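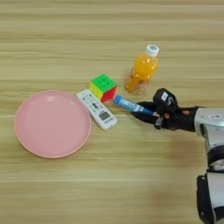 Figure 2. Tabletop task, Jernville student team. The hand holds the blue tube with the plate, remote, puzzle cube and juice bottle on the table.

4.2 Results on the student task

The team's February report gives a success rate of 90 percent for placing a named object on the plate. We doubt that figure means much. It comes from 36 trials, all run by the two students who wrote the controller, and the report does not say who judged a placement as good. When Hägglund repeated the test with club members who had not worked on the code, 27 of 36 trials succeeded.

The choice of objects also deserves a harder look. A cube and an upright bottle differ a great deal in shape and color, so telling them apart is a weak test of the vision module. Crowding is a better one. In Figure 2 the tip of the tube is close to the cube, and the cube overlaps one end of the remote. The Kobzar scoring rules ignore contact with neighboring objects, so a run that knocks the cube aside can still earn full marks.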